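Chapter 5
Listening at the bedside: the first conversation of a shift

By the end of this chapter you should be able to:
describe what a patient may be hoping for when you first introduce yourself
recognise the common ways in which a busy nurse closes a conversation down
use open questions, pauses and short summaries in an ordinary working day
write down what you have heard in a way that is useful to the next person

Most of us came into nursing believing that we were good listeners, and most of us probably were, at least with our friends and over a cup of tea. Listening on a ward is a rather different business. There is a drug round to finish, a telephone going at the desk, a relative waiting by the door with a perfectly reasonable question, and somewhere in the middle of it all a person in bed who has been awake since the small hours and would like to tell you something. It may take them a while to get to it, and they may well begin with the breakfast.

We have set much of this chapter on Gumede Ward, a medical ward for older adults which you will remember from Chapter 2, and we shall follow one patient there through the first morning of her stay. She is 79, she has come in with a chest infection, and she has told the night staff that she is "no trouble". Keep that phrase in mind as you read. Patients who say it are often worried about something, and a gentle question at the right moment will usually bring it out - though the right moment isn't always the one you had planned for it.

You do not need a long time. When we talk to students about this they tend to picture a quiet room and half an hour to spare, and they are understandably gloomy about their chances of finding either. A great deal can be done while you are helping someone to wash, or straightening a pillow, or walking slowly to the bathroom together. Sit down if you can, even for a moment. Say your name and what you are there to do, and ask what the person would like to be called. Then ask one open question, and wait a little longer for the answer than feels comfortable.

The waiting is the hard part. Students on the Kelero placement scheme keep a short diary of their first conversations, and the same worry turns up in it year after year: the silence felt rude, so I filled it. If that sounds like you, please don't be hard on yourself. It is a kindly instinct, and it can be softened with practice. The activity below is a good place to begin, and you can do it with a colleague or with somebody at home.

Activity 5.1
Ask your partner to talk for 2 minutes about a journey they remember well. You may nod and make small sounds of encouragement, but you may not ask anything or mention a journey of your own. When the time is up, tell them in a sentence or so what you heard, and let them correct you. Then change places.
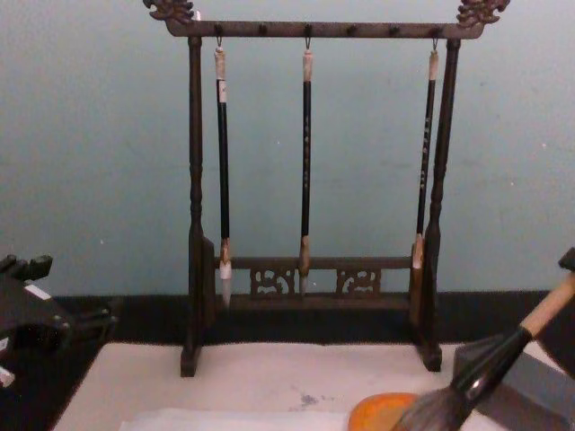

You may be surprised by how much your partner wants to put right, and it is worth talking over those corrections before you read on. We tend to remember the facts of a story and let the feeling slip past us, so that "my train was late and I missed the wedding" comes back as a remark about trains. On the ward, the same slip can leave a patient thinking that you have heard the words and missed the worry. We shall return to this when we look at summarising, and again when we come to the nursing notes, where a person's own words are often the best ones to use.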